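Wednesday, October 30, 2024

Up at 5.30, couldn't sleep, gave up. Rain on the tin roof since two. Tank must be nearly full at least. Made tea, burnt toast, ate it anyway standing at the sink.

Choir tonight, third rehearsal with the new program and I still don't know the alto line in the Bakilana piece. Played it off my phone in the car. Twice at the lights by the servo someone beeped me. Fair enough. The bit where it goes up on "morning" and then doesn't come down where you expect - I come down every single time. Have written DON'T in pencil on the score. Gladys has written it on hers as well so it's not just me.

Work was work. Left at 12 for the dentist, back by two. No fillings. She said I grind my teeth. Told her I'm in a choir with Godfrey Shirima, she didn't get it, no reason she would.

Mum rang while I was parking. Wants to know about January, are we coming down or are they coming up, and can she bring the dog. Said yes to everything becuase I was late. Will have to ring back and find out what I agreed to.
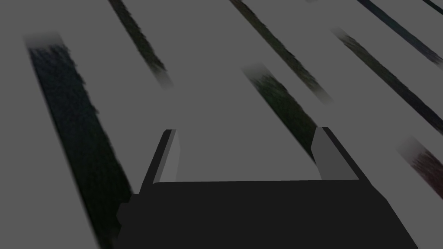 Then the shops. Lemons a dollar each, put them back. Got the big bag of rice, onions, the good tinned tomatoes, dishwashing stuff. Forgot the one thing I went in for (lightbulb for the hall). So still going to the loo in the dark like a burglar.

Soup for tea. 700 grams of pumpkin it said, I had a whole one, so it's a pumpkin soup with a lot of pumpkin in it. Hamisi had two bowls and then asked was there any meat. There was not.

Rehearsal. Freezing in the hall, rain coming in under the side door again, towels down. Khadija had us doing breathing on the floor for ages. I don't mind it but getting back up is not elegant, my knees went off like popcorn. Then straight into the Bakilana from the top, no mercy. Sopranos lovely. Tenors - well there are 3 of them and one had a cold. Godfrey stopped the whole thing to ask about a breath mark in bar 30. It was a squashed fly. I laughed so much I had to go and get a glass of water and missed my entry, and Khadija gave me the look.

Second half better. Something happened in the slow one, the Nallow lullaby, where we all got quiet at the same time and stayed there. Didn't plan it. She'd been asking for that for weeks and when we finished she just turned the page and said next one please. But she was pleased, I could tell, she does a thing with her pencil.

Faith drove me home, the car was blocked in by the Fleltero van and I couldn't be bothered finding whose it was. So must get a lift back in the morning!! Set alarm. She's thinking of not doing the Christmas concert. Her dad's not good and the drive out there and back eats the whole weekend. Didn't know what to say so I said something stupid about tupperware, offered her soup. She took the soup. Sat in the driveway with the wipers going for a fair while after that, not saying a lot. I should ring her on the weekend. Write it down. RING FAITH.

House quiet when I got in. Hamisi asleep in front of the cricket highlights, telly still going, one sock off. Moved the washing from the lounge to the spare room, where it will now live. Put the bins out in my dressing gown, got soaked. Wrong week for the recycling as well, going by next door's. Left it out.

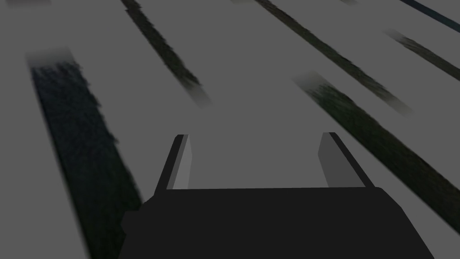 Grey and more grey.

Things for tomorrow - lift to the hall, car, lightbulb, ring Mum about the dog, pay the rego before it's overdue and I get the letter again. Library book. Alto line, ten minutes, properly, at the piano and not in the car. Find the black skirt and see if it still does up, because if it doesn't I want to know now and not the night of the concert like last year with the safety pins.

Gumboots by the back door have water in them. Tipped them out. Frog in the left one, quite cross. Carried him over to the lemon tree (which has no lemons on it, hence a dollar each, thankyou tree) and he sat there under a leaf looking at me.

Past eleven. Humming the bloody thing in bed and still coming down too early. Light off.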